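Plernedier Short Course in Laboratory Automation
Handout 6: Perception and planning for glassware, or what the software doesn't know
Notes by Hajar El Ouafi. Revised March 20, 2018.

Read this before the practical. It replaces the version Mounir Helmy handed out, which had the old calibration section in it. If you have that one, throw it away.

6.1 What is being claimed

You will come across papers and sales videos in which an arm picks up a piece of glassware, pours from it and puts it down. The voice-over says that the system "understands the bench". Be careful with that verb. What the system has is a handful of numbers: a guessed position and orientation for each object, a guessed type, and a list of joint angles to send to the motors. Everything else in the video is in the head of the person watching.

I am not against the work. I do it for a living. But I would like you to leave this course able to ask what a demo depends on, and most of these notes are a list of places to look.

6.2 Three coordinate systems and the errors between them

A wrist camera reports things in its own coordinates. The planner wants them in the coordinates of the arm's base. Between the two sit the hand-eye transform (camera to wrist, fixed, found once by calibration) and the forward kinematics (wrist to base, changing all the time, worked out from the joint readings).

Write it as a chain:

base to object = base to wrist, times wrist to camera, times camera to object

Each link carries an error, and they don't cancel politely. A small angular error in the hand-eye transform does little harm when the camera is close to the object and a great deal when it is far away. Work this out on paper for one degree at a hand's width and again at arm's length. Students who skip the exercise always blame the detector later on.

With two arms at one bench there is a further link, from one base to the other. In most setups it gets measured once, typed into a configuration file and never looked at again. When Younes Badawi tells you his arms are "registered", ask him on what date, and whether anybody has moved the bench.

6.3 Clear glass and depth sensing

Most cheap depth cameras work by finding the same point in two views, or by throwing out a pattern and seeing where it lands. Both assume that light comes back from the surface of the thing you care about. With clear glass, a lot of it comes back from the table behind. The depth map then shows a table with a hole in it, or a table with some noise on it, and no beaker at all.

The usual ways round this:

(a) Ignore depth and find the object in the colour image, using the rim and the printed marks. Works well if the rim is visible. Gives poor distance unless you know the size of the object.

(b) Treat missing depth as evidence. If there is a blob of no readings with a rim on top of it, call it glass. Abdelkrim Shehata's group at Flavport have used this for a while. It also finds shiny metal, wet patches and the bad corner of the sensor.

(c) Learn the whole thing from examples. Driss Salem's set for this has 1,872 labelled images, which sounds like plenty until you ask how many different benches they came from. The answer is 2.

(d) Put the object in a known place and don't look. Far more common in published work than you would guess from the titles.

None of these is cheating. What I object to is (d) being described as (a).

6.4 From pose to grasp

Suppose the pose is right. You still have to choose where the fingers go. For a parallel grasp on a round vessel the geometry is easy: pick a height, pick an approach direction, close until something stops you. The trouble is in the words "until something stops you".

Position control closes to a set width. If your model of the beaker is slightly too narrow, you squeeze glass. If it is slightly too wide, you lift air, and a badly written program will carry that air across the bench and pour it with great care. Force-limited closing is better, but the limit is a number somebody picked, and the number that holds a full vessel may be unpleasant for an empty thin-walled one.

Check what the program does after closing. There should be a test, and the test should be able to fail. Reading back the finger width is the minimum. If the width is what you'd get with nothing between the fingers, stop. I have reviewed code from good laboratories in which the result of this test was written to a log and then ignored.

Thin metal tools are a different problem. A spatula lying on a table offers almost no height to grip. Tongs offer several places to grip, most of them useless for whatever you want to do next. A grasp planner that scores grasps only on whether they hold will happily pick up tongs by the tips.

6.5 Nested and partly hidden objects

Detectors are trained to draw a box round each thing. A tube lying inside a rack is a thing inside a thing, seen through holes. Ask three questions of any detector you are offered:

Does it report the tube at all?
If so, does it report it as standing in a hole or as lying down?
Does the planner downstream have any way of being told the difference?

The third is where most systems fall over. The message format has a slot for class and a slot for pose, and a careless program fills in "upright" by default, so the arm goes for a rim that isn't where it should be. Fixing the detector won't help you if the message can't carry the answer.

Holes themselves are a nuisance too. A rack is a regular grid, and methods that match a template to a grid like to be wrong by exactly one hole. The score for the wrong match is nearly as good as the score for the right one. Always print the second-best match beside the best. If the two scores are close, you don't have a result.

6.6 Planning with two arms

A planner for one arm searches over six or seven joint angles. For two arms planned together you double that, and the search gets much slower than double. So people cut corners, in one of these ways:

Plan one arm, freeze it, plan the other around it. Simple and fairly safe. Slow to run, and it fails on tasks where both must move at once.

Give each arm its own region and let only one into the shared part at a time. This is a lock, in the programming sense, and it has all the usual troubles of locks. Find out what happens if the arm holding the lock stops on a fault. In the Dultdale code the answer used to be "everything waits for ever", and the only cure was to restart both controllers.

Plan both together offline and play the result back. Looks wonderful. Falls apart the moment an object is somewhere else.

There is also the matter of the thing in the hand. Once a beaker is grasped it has to be added to the arm's collision model, or the planner will think the arm ends at the fingertips. The same goes for cables, which almost no planner models at all. They're soft, they move, and they turn up in the workspace whatever you draw in the plan.

And a held vessel has a constraint that an empty hand doesn't: keep it level. Many planners treat this as a preference with a weight on it. Read that again if you intend to carry acid. A preference can be outvoted by a shorter path.

6.7 Reading success rates

Someone will tell you a system succeeds 100 per cent of the time. Ask for:

The number of trials, and who decided when a trial had started. (Trials abandoned early because "the camera wasn't ready" have a way of vanishing.)

What counted as success. Grasped? Lifted? Put down where intended? Liquid in the right vessel?

Whether the objects were put back by hand between trials, and whether the person doing it had learnt, perhaps without noticing, where the robot likes them.

Whether the lighting changed. Window light moves through the day, and highlights on glass and metal move with it. A detector tuned in the morning should be tested in the late afternoon before anyone believes it.

6.8 The practical

Work in pairs at the bench. Abdel Rahman is the name of the shared folder for results, after the man who set up our first arm; please don't make a new one.

Task A. Take a single wrist-camera view and write down every object you would need a pose for, then every object the supplied detector gives a pose for. Compare. Don't tune anything yet.

Task B. For each object the detector missed, say which link in the chain of 6.2 or which method in 6.3 you would blame, and how you would test that. "The network needs more data" will get no marks unless you say which data.

Task C. Write the check that should run after the gripper closes and before the arm lifts. Plain pseudo-code is fine. Include the branch for failure and say what state the second arm should be in when that branch is taken.

Task D. Sketch the collision model at the moment a beaker is held by one arm with the other arm over the bench. Mark anything you left out and say why you think it's safe to leave it out. I'll argue with you on this one – come prepared.

Hand in two pages at most. Younes marks Tasks A and B, and I mark the rest.
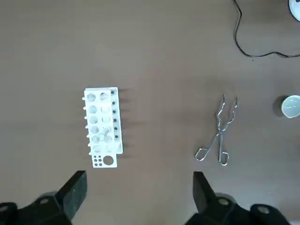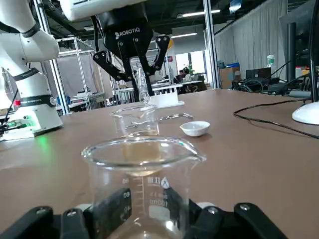 Fig. 6.1. Wrist-camera views for Task A (first: rack and tongs) and Task D (second: beaker held, other gripper over the bench).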